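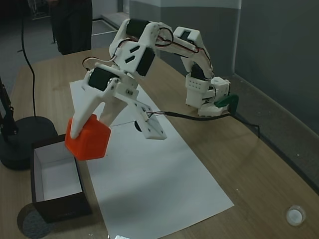 Dye bench notes, 9 Aug 2023

Right, second go at the eucalyptus bath and I'm writing this one up properly, because Hui-mei asked me last week how I got that rusty orange on the January skeins and all I could find was the word "leaves" and a tea stain. So, for her and for me.

Yarn is the Merno 4 ply, undyed, the cream one. I had 94 g left on the cone and wound the lot off into one big skein with loose figure-eight ties. Scoured it in the small pot with a squirt of wool wash and left it to cool overnight with the lid on. The water came out a bit grubby, which the last cone didn't do. Lok-yiu reckons this batch has more spinning oil in it and she's probably right (she had the same thing with hers and got blotches).

No mordant this time. I know, I know. But the silver dollar leaves are supposed to grab onto wool all by themselves, and I wanted to see the colour without alum getting its nose in. If it fades on the windowsill by summer I'll eat my words.

Leaves: 599 g fresh, stripped off the branches Fung-ping dropped round after the storm. I tore them up by hand instead of using the secateurs and my fingers still smell like a cough lolly. They went into the big pot with tank water to cover, then up to a low simmer with the lid half on. DO NOT let it boil hard, that's where the January lot went brown on me, I'm nearly sure of it.

Bath at one hour: weak tea. I got a bit gloomy and had a biscuit.

Bath at two hours: much better! Proper orange at the edge of the spoon, brownish in the middle. Strained it through the old pillowcase, back into the pot, then let it drop to hand-warm before the yarn went in. Brought it up slowly, held it just under a simmer for another hour, and turned the skein over now and then with the dowel.

Pulled one end out to look and it was already a nice apricot. Left the rest in the pot to cool.

Little strips, done in jam jars off the same bath:

Jar A, nothing added. Apricot, same as the skein.
Jar B, pinch of washing soda. Went redder straight away, a bit harsh, and the wool feels crunchy. Wouldn't do a whole skein like that.
Jar C, splash of vinegar. Yellower and quite soft looking. Ngan-ling wants this one for the blanket border.
Jar D, rusty nail water. Dark grey-brown, like wet bark. I love it, everyone else thinks it's dismal.

Tags are tied on with cotton string and the letters are in laundry marker. The pencil ones from last time rubbed off in the rinse and we had a long argument about which was which.

Things to fix. The big pot has a hot spot on the left, so shift it over on the burner or use the trivet. The thermometer is reading low again, I checked it against Tzu-hsuan's and hers is the one to believe. We're nearly out of wool wash. And whoever took the wide funnel, could it please come back, I was pouring dye through a cut-off milk bottle like a goose.

Leftover bath is in the lidded bucket under the sink, marked EUC 2. There's still colour in it. I'll try the bit of silk in it next, or Hui-mei can have it for her socks if she gets in first. Don't tip it out!

Skein goes in the rinse tomorrow morning, then onto the back line in the shade.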